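Ticket: Reading list export drops Chinese titles and double-charges shipping weight
Opened by: Araceli Ortuño
Product: Garrido Shelf, desktop version
Status: Closed
Date opened: August 12, 2018

Hello to everyone at the help desk, and thank you in advance for your patience with me, since I tend to write these the way I write letters to my sister. I run the lending shelf for our family reading circle in Dullov, and we keep the whole catalog in Garrido Shelf. We've been very happy with it since December, when we moved everything over from a paper notebook that had been through one too many spilled coffees.

My trouble is with the export. When I save the list as a spreadsheet to send to the other branch in Brorkport, any title in Chinese comes out as a row of question marks. On my screen inside the program everything looks perfect. I can search for 爸爸变小记 and it pops right up, with 杨鹏 in the author field where I typed him. Then I export, open the file, and it's question marks from one end of the row to the other. The Spanish and Polish titles come through fine, accents and all, so I don't believe it's the spreadsheet program being fussy in general.

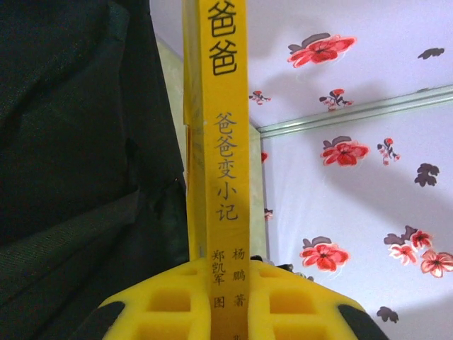
What I've tried so far: I closed everything and restarted the computer. I changed the display font in the preferences, which made the list prettier and the export no better. I deleted one record and typed it in again from scratch, in case the old one had come over damaged. I also exported only the 17 titles on the Chinese shelf, thinking a smaller file might behave, and it did not.

The second thing, and please tell me if I ought to open a separate ticket, is the parcel weight. We send books to Brorkport in a tote, and the packing slip adds the weight of the tote once for the parcel and then again for every book in it. Last time the slip claimed such a heavy parcel that the lady at the counter lifted it with one finger and gave me a look. I have the tote entered under Containers, and it's also in the catalog as an item, because we lend those out too.

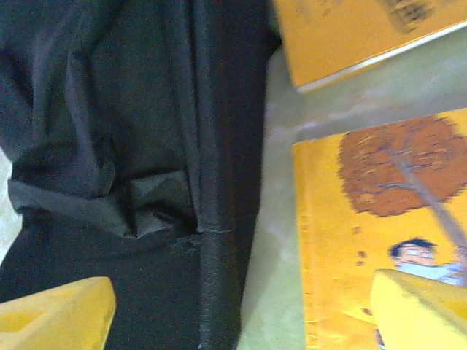
Eliécer Mosquera replied that the two problems were unrelated but could stay on one ticket. For the first, he asked Araceli to open File, then Export, then More Options, and read him whatever was in the box marked Text Encoding. For the second, he wanted to know whether the tote had been ticked as "travels with item" on its catalog page.

Araceli Ortuño wrote:
Well, I had never once opened More Options, so that was an education. The box says Western. There's a whole list under it and I didn't like to touch anything before asking. And yes, the tote is ticked as "travels with item." I remember doing it, too, because it seemed like exactly what a tote does!

Eliécer Mosquera wrote:
Please choose Unicode (UTF-8) and export again to a new file name. Don't save over the old one yet. For the tote, clear that tick and leave it under Containers only. The setting is meant for things like a CD tucked into the back of a book.

Araceli Ortuño wrote:
The weight is cured. I made a test slip with 11 books and the tote was added only the once. The titles are halfway there. They're no longer question marks, but now they're strange little runs of accented letters, and the Polish ones have caught it as well. Visitación Vidal tried the same file on her computer and got the same thing.

Eliécer Mosquera wrote:
That's the spreadsheet program guessing wrong when it opens the file. Instead of double-clicking, start a blank sheet, choose Import, pick the file, and set the encoding to UTF-8 there too.

Araceli Ortuño wrote:
Every title is there, in every language. I've written the steps on a card and taped it inside the cupboard door, and I'm sending a copy to Celina Jakubowski in Brorkport so she can open the list at her end. Thank you so much, Eliécer. You may close this one.

Closed by Eliécer Mosquera. Note added to the export help page.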